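**Notebook, returns sorting cell -- March, morning**

Second week of running footwear returns through the two-arm cell for Wamton. Anselmo Andrade on the screen, me on the table, Iolanda Frota from the returns floor sitting in until lunch. Job today is pairing: slides and flip-flops go in the red bin as matched pairs, toes the same way where possible.

Started at 10. Arms homed fine. Left arm cable still has too much slack and hangs over the bin when the arm is low -- needs a clip before the next long run.

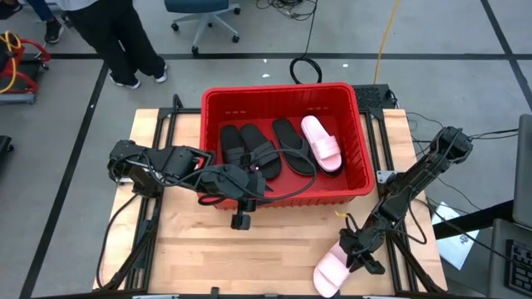 *Red bin at the back of the table, one pink slide in it and the matching one out front.*

Iolanda's normal shift is 900 shoes by hand, most of it bending over a bin and turning things to find the mate. She says the bending is what people complain about, more than the count. With the cell, the plan is one person feeding, one checking pairs, and a swap every hour. She asked who decides the swap. I didn't have an answer. Wrote it down for Thaís Lopes.

Checked clearance with the grippers closed, coming in over the bin rim from the table side. Rim is thick and rounded, so a finger that touches it tends to slide. Raised the approach height by 5 mm.

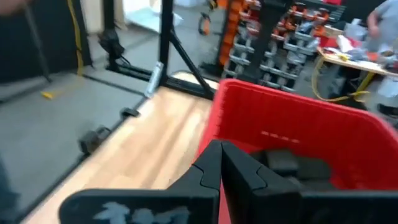

Zuleica Brito wrote back on the shared page that the checker's job is going to be harder than we are pricing it. Her point is that sorters now catch worn soles and wrong sizes without being asked, and if the arms do the handling, that has to become a written task with time set against it. Agreed. Added to the list for Jasel as item 1618.

Pair task, with the pink slippers on the table in front of the bin's right corner. Black slides and black flip-flops in the bin, two of each. Right gripper over the right-hand slipper.

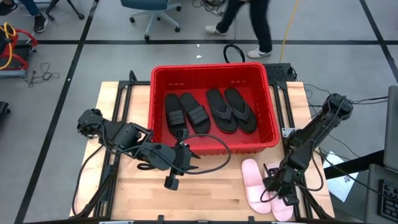

## Still open

- Clip for the left arm cable (Anselmo).
- Swap schedule, and who owns it (Thaís).
- Bin position. Long side has to face the front edge square, or the taught points drift. Marks on the wood would do -- ask Aurélien Leblanc before putting tape on his table.

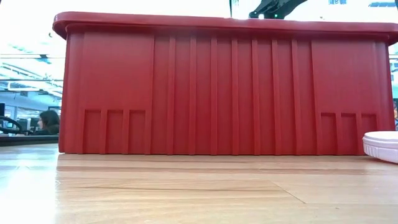
- Ask the returns floor for two more people to sit in, a different shift this time. Iolanda has offered to pick them.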